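Home | Drop-off points | Partners | Help desk | My tickets | Log out

Ticket: Pledge totals not matching between donor form and partner sheet
Raised by: Jagadeesh D'Souza, Nosunthorpe drive coordinator
Opened: 23 September 2019
Area: Interview clothing drive / Follevar booking system
Status: Solved, left open for comments

6 comments | 2 shares

First entry

Hello all! First of all, what a start. The autumn clothing drive has only just opened in Nosunthorpe and the pledge form is already busier than the whole of July, when we did the trial run. People are really getting behind it. The job club at Pirkidano has rung me to say they have clients with interviews lined up and nothing to wear to them, so everything we collect is going to be put to good use very quickly.

Now the problem. When a donor fills in the form on our page, Follevar is meant to do a couple of jobs for us. It sends the donor a thank-you with their drop-off slot, and it adds a line to the partner sheet so that Pirkidano and the Thygesen centre can see what is coming. The first part works a treat. The second part doesn't. My dashboard says we have 43 pledges. The partner sheet says fewer, and both partners have noticed, and Thygesen has very politely asked me which number they ought to believe.

I have not touched the form since it went live. I did change the drop-off times on the page itself, but that is only text and I can't see how it would matter. (I'm putting it in anyway, having been told off before for leaving things out!)

What I have tried so far:

Logged out and in again. No change.
Tried a different browser. No change.
Pressed "Refresh partner view". The little wheel spins, the page comes back, same number as before.
Put in a test pledge under my own name, one suit jacket, Pirkidano as the partner. It showed up on the sheet straight away, which cheered me up and then confused me completely.

So it isn't broken for everybody. Some pledges go through and some don't, and I would love to know what the missing ones have in common.

Reply from the help desk

Thanks for the very full write-up, it saves a lot of back and forth. Your test pledge is a useful clue. If one goes through cleanly then the link between the form and the sheet is up, and something about certain entries is making them drop out on the way.

Could you download the pledge list from the dashboard (Reports, then Pledges, then Download) and the partner sheet as it stands now, and compare them by pledge reference? Please don't compare by name, as people often give twice and the names will lead you astray. Once you have the missing references, look at these columns: partner chosen, drop-off slot, type of item, and anything typed in the notes box.

Please don't delete or re-enter anything yet. If you re-enter a pledge the donor gets a second thank-you message, and they may think they've been given a second slot.

Second entry, Jagadeesh

Right, I've done it, and I quite enjoyed it! I printed both lists and went down them with a ruler and a highlighter on the kitchen table. I know there's a clever way of doing it in a spreadsheet but the ruler has never let me down.

Here's what I found. The missing pledges are a mix of both partners, so it isn't a Pirkidano thing or a Thygesen thing. The drop-off slots are all over the place too, mornings and evenings. The notes box is empty on most of them. But the type of item! Every single missing one has more than one type ticked. Shoes and a suit, or a blouse and a skirt and a coat. All the pledges with only one type ticked are on the sheet, including my test jacket.

I then did another test, jacket and shoes together, and it vanished. Dashboard yes, sheet no. I did it again with Thygesen as the partner and got the same thing. I was delighted. I have never been so pleased to see something fail.

Reply from the help desk

Excellent work, ruler and all. That gives us the cause, or most of it.

The item question on your form is set to "choose several", which is right for your donors. The matching column on the partner sheet is set to "single choice". When Follevar gets a pledge with several types, it tries to put them all in a column that will only take one, and the line is turned away. The dashboard doesn't use the sheet, so it counts the pledge as normal and you never see a warning. I agree that there should be one, and I have passed that on.

We think the column was carried over from your July trial. Can you remember whether donors could tick more than one type then?

Third entry, Jagadeesh

They couldn't! In July it was one type per pledge and people had to fill the form in again for each thing. We had complaints about it, quite rightly, so I changed the form to let people tick as many as they liked. I had no idea the sheet had to be told as well. That's one for my notebook.

How do I change the column without losing what is already in it? Pirkidano have been adding their own comments down the right-hand side (sizes they need most, who is picking up what) and I'd be mortified if I wiped them out.

Reply from the help desk

You won't lose the comments if you go in this order:

1. Open the partner sheet and choose "Make a copy". Leave the copy alone, it's your safety net.
2. In the original, open the settings for the column called "Item type".
3. Change "Single choice" to "Several choices" and save. Existing entries stay as they are.
4. Go to Follevar, open the form, then Connections, then Partner sheet. Press "Check fields". You want to see a tick next to every field.
5. Still in Connections, choose "Send missed entries". Make sure the box for "Also send donor messages" is NOT ticked.

Step 5 will pick up everything that was turned away and add it to the bottom of the sheet. Your test pledges will come too, so you can remove those afterwards. Let both partners know before you start, so they aren't typing in the sheet while it's filling up.

Fourth entry, Jagadeesh

I rang Pirkidano and sent a message to Thygesen, and both said go ahead. Steps one to three were no trouble at all. Step four gave me ticks all the way down apart from "Drop-off slot", which had a yellow triangle. I stopped there and didn't press anything else, as I thought you'd want to know.

Hovering over the triangle it says "Value list differs". Is that my change to the drop-off times after all?

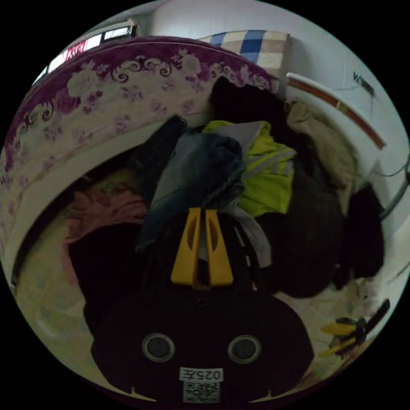 Reply from the help desk

Well spotted, and thank you for stopping. Yes, that will be the drop-off times, though it's a warning and it won't turn any lines away. The sheet still has the old list of slots. A pledge with a new slot will go in, but it won't be coloured by time of day the way the others are. You can carry on with step five and tidy the colours up later, or fix the list first. I'd fix it first, it's a quick job: open the "Drop-off slot" column settings, press "Copy list from form", save, and check the fields again.

Fifth entry, Jagadeesh

DONE! Copied the list, checked the fields, ticks everywhere and no triangle. Then I held my breath, made sure the donor message box was clear, and pressed "Send missed entries". They came pouring in at the bottom of the sheet. Nobody has had a second thank-you as far as I can tell, and I've checked with a couple of donors I know.

I took my test pledges out of both the dashboard and the sheet, and the two numbers now agree. Pirkidano's comments are all still there, right next to the lines they belong to. Thygesen wrote back with a row of exclamation marks, so I think they're happy too. They had been planning for a much smaller delivery and have now found another clothes rail.

A few things I noticed on the way, for anyone running a drive in another town:

The "Refresh partner view" button only redraws the page. It doesn't send anything again. I must have pressed it a dozen times in hope.
If you copy a form from an earlier drive, the sheet settings come with it. Press "Check fields" before you open to the public - I will be doing that every time from now on.
Test with the messiest pledge you can think of. My neat little jacket told me everything was fine. A coat, shoes, a belt and a bag would have shown the fault on day one.
Donors put lovely things in the notes box. One lady wrote that her suit got her the job she has just retired from, and she hoped it had another one left in it. Do read them.

One small question before this is closed. Can the sheet sort by size within item type? Pirkidano would find it handy when they're getting outfits ready for people, and now that lines can have several types I'm not sure what it would sort on.

Reply from the help desk

Glad it's all through! On sorting: it will use the first type ticked, so a pledge of shoes and a suit may land under shoes. What other towns do is make a filtered view for each type. A line with several types then shows up in each view it belongs to, and you can sort by size inside that. Go to Views, New view, filter on "Item type contains", and pick the type. The partners can make their own without changing yours.

I've marked the ticket as solved but will leave it open for comments in case the next batch of pledges throws anything up.

Sixth entry, Jagadeesh

Views made, and they're brilliant. I did suits, shoes, coats and "everything else", so 4 in all, and showed Pirkidano over the phone how to open them. They've asked whether they can have one for larger sizes, so I'm going to have a go at that this evening. Three new pledges have come in since the fix, two of them with several types ticked, and all are on the sheet.

Thank you so much for your patience with this. I'll post again once the first collection has been handed over.

Back to My tickets | Next ticket | Help desk hours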